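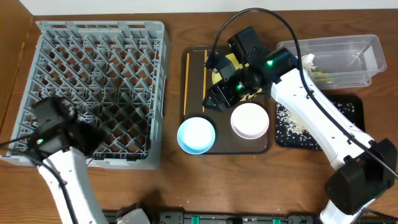
Re: Clearing-up arms, Lundemico canteen

On Sunday evening the Haldane site rep wrote:
> Our lot have been told the arms only take over trays and racking.
> Does anyone's hours go down? And who sorts the food waste?

We have had the two Allunent arms since February, so I can answer for our kitchen. Contracted hours have stayed the same. Overtime has gone, and for the three people on lates that is a real loss of pay. We raised it and are still waiting for a reply.

Leftovers, tissues and chopsticks are what we get asked about most. Bowls and plates are the simple part. Someone from the shift has to stay within reach of the stop button, and we got that written into the rota as a proper duty with its own break cover.

Ask for the training before the start date. Ours came three weeks after.

The Kindier agreement is in the list archive, message 1758. The part on job changes is worth copying.

Branch sec., Lundemico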